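Simulation Group: Kitchen Tasks, Round Two

The robotics club's simulation group has moved on from block stacking. Since September the Wednesday group in Patthorpe has been working in a simulated kitchen, and the job this term is putting things away. It sounds like a small job. It has taken up most of our evenings so far.

The kitchen model is one the club has used in some form since 2020. It has wall cabinets, a sink with a drainboard, a marble counter and a tile backsplash. The group spent the first sessions only on the cabinet. The doors are glass, the handles are thin vertical bars, and the two handles sit close together where the doors meet. A gripper that comes in a little off can end up against the wrong one. Students drove the arms by hand at first and logged every attempt in a shared spreadsheet, with a column for which handle was touched first.
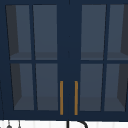

What the group is working on

The full task is called Kulum in our files, after the folder it was first saved in. The steps are to open the cabinet, pick up the item from the sink area, place it on the shelf and close the door again. Each step is scored separately, so a team can work on the shelf placement without having solved the door.

Two teams formed on their own. Chisholm team took the door. Itness team took the pick and place. Both names come from the tables they sit at, which are named after the rooms the tables used to be in.

Itness has had the harder time with the sink. The basin is deep, and when the bottle stands near the plate there isn't much room for the fingers. The team tried coming straight down from above, then from the front at a low angle. The low angle gave better results in the log but needs the wrist turned early, before the hand is over the counter. They are now writing that turn into the start of the motion. 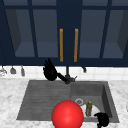 Numbers so far

The group has recorded roughly 800 attempts, counting partial ones. Of these, 200 were set aside for testing and have not been used to tune anything. On the test set the current version completed all four steps 53 times. Most of the failures were at the door. The second most common was letting go of the item too early, so that it tipped over on the shelf.

Chisholm team rewrote the door step after looking through those failures. The old version pulled straight back and lost the handle partway. The new version follows the arc of the door and keeps going until the door is well out of the way. That leaves the whole shelf open for placement, and a spray bottle can stand upright near the front of it.

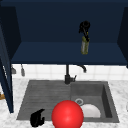

Closing the door again is the part still to be written. For now the teams stop the run after placement and score the last step by hand. The plan is to have a first version of the closing motion ready before the winter break, and then to run the test set again with the same settings.

Members who want to join should bring a laptop and charger. No programming is needed for the first two sessions, which are spent driving the arms and filling in the log. The group meets at 6:30 p.m. in the upstairs room. Please save your runs to the shared folder before you leave, with your team name at the front of the file name. Several runs from last month have no team name and can't be counted for either side.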